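Demetrio Herrero plans his sorting layouts on a wooden table with a studded green baseplate and a small open cardboard box. The plate is fixed first, he said. "Tape on the edges. If the plate shifts, the positions mean nothing." 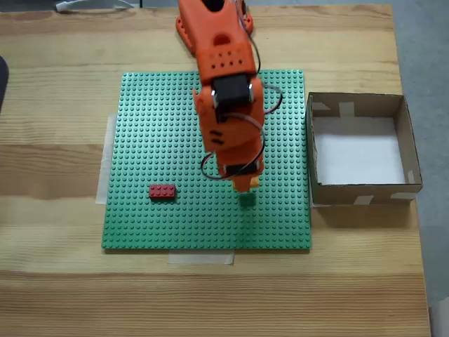 Bricks and box

Herrero prefers loose bricks to a built model. "Red reads well against green. A green brick on a green plate is the hard case."

The box stays open and close to the plate.

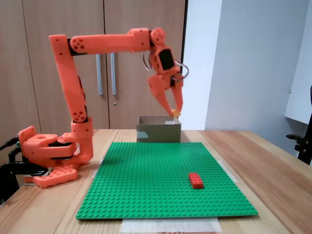
"A low wall is enough," he said. "I allow 15 minutes per layout and write down where each brick starts." His notes since April cover 31 layouts, two of them repeated with a different box position.

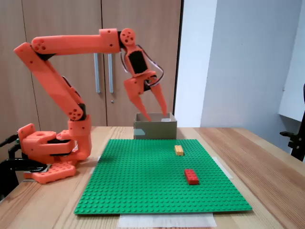
Red and yellow-orange bricks on the baseplate, with the open box behind.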